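Ordenar los bloques de construcción sin perder la tarde

¡Qué gusto da abrir un cajón y encontrar a la primera la pieza que buscas! En casa hemos pasado por todos los sistemas posibles (la caja gigante, las bolsas con cremallera, hasta una maleta vieja) y el que mejor nos funciona es también el más sencillo: pocas cubetas, todas a la vista y una mesa despejada donde volcar los bloques.

Empezad por poco. Con 200 piezas hay de sobra para una primera sesión, y si tenéis más, dejad el resto en su bolsa hasta que las primeras estén guardadas. Yo volcaba todo de golpe y acababa harta a la media hora – ahora lo hago por tandas y hasta me divierte.

Poned las cubetas en fila al fondo de la mesa y los bloques sueltos delante. Así las manos van siempre en la misma dirección y no hay que pasar por encima de nada. Las de plástico sin tapa son comodísimas, y las de colores vivos ayudan mucho a los pequeños.
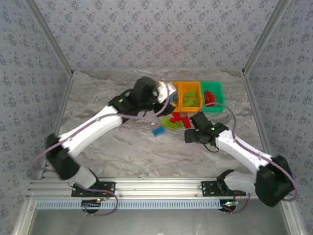
Lo de separar por color o por forma da para largas discusiones. Para niños que empiezan, color sin dudarlo: se aprende en un minuto y queda precioso. Si ya construyen con instrucciones, la forma ahorra tiempo, porque una pieza pequeña entre cien del mismo tono no hay quien la vea.

El color de la cubeta no tiene por qué coincidir con el de los bloques. De hecho, a mí me gusta el contraste, unas piezas rojas en un recipiente verde saltan a la vista desde la otra punta de la habitación.

Para lavarlos, agua templada con unas gotas de jabón suave, un rato en remojo y a escurrir sobre una toalla. Nada de agua muy caliente, que el plástico se puede deformar. Dadles la vuelta a media tarde para que salga el agua de los huecos, ¡siempre queda alguna gota!

Y un último truco para cuando la colección crece: al pasar de 400 piezas, dividid el color más abundante en dos cubetas, una para las grandes y otra para las pequeñas. Las etiquetas, con cinta de papel, que se despega sin dejar restos.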